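Unit 8. Automated picking and the station operator

Case: the Clulbridge returns warehouse. Before the change, each operator emptied mixed bins by hand and sorted items onto shelves. One arm station now does most of the lifting from bin to bin. The operator's job was rewritten in June.

Task split after the change
Arm: reaches into the bin, grips, lifts, places.
Operator: loads bins, clears failed grips, checks clamps, logs stops.

Terms
Exception: any item the arm does not pick within its set number of tries.
Handover: the point at which the operator may reach into the bin. The arm must be stopped first.

Workload. The shift target is 3000 picks. In the trial week the station logged 106 exceptions in one shift. Walking and lifting fell. Time spent watching rose, and operators reported more eye strain and less contact with coworkers. Pay grade did not change, although fault logging was added to the job.

Mixed items matter for staffing. A box with flat faces and a long tray with raised partitions call for different grips, and a rounded item lying against a bin wall leaves little room for a finger. Exceptions should be counted by item type before headcount is set.

Reading for next week: Haruna station manual, section on stops and restarts.

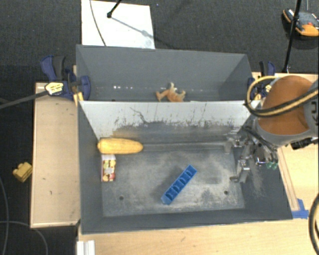 Department of Industrial Engineering | Work Systems Group
For discussion: which of the three items in the near bin would you expect to produce the most exceptions, and who should decide when it is taken out by hand?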